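How to put together a press quotes page for a stage actor

Casting people spend very little time on an actor's site, and the press page is often the second thing they open after the headshot. You can build a decent one in an afternoon.

Start by collecting every notice you have, including the short ones. Copy the full review into a plain text file with the critic's name, the outlet, the show, the role and the month it ran. My file had grown to 2,647 words before I cut anything. Keep this file even after the page is up. You will want it when someone asks where a line came from.

Next, mark only the sentences that mention you by name or by role. General praise for the production can go on the show's own page. When I did this for Rocío Gaete, who had just closed Rantala, we dropped more than half of what she had sent me.

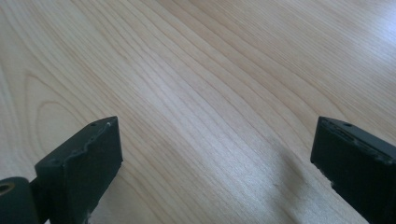 Then trim. Use an ellipsis in square brackets wherever you remove words, and never cut in a way that changes what the critic meant. "Funny in the first act, lost in the second" can't become "Funny". Critics do check, and so do directors.

Put the strongest quote first, whatever year it's from. After that, group by show:

Show title and role
Quote, in quotation marks
Critic, outlet

Keep each quote under three lines on a phone. If a longer one is too good to lose, place it at the bottom and link to the full review.

Musicians who act should keep the two kinds of notices together unless there are a lot of them. Vilho Laitinen plays accordion in most of his roles, and splitting his page in two made both halves look thin – we merged them again in July.

Last, test every link. Small outlets move their archives, so save a PDF of each review the day it appears. Go through the page again after each closing night and take off one old quote for every new one you add.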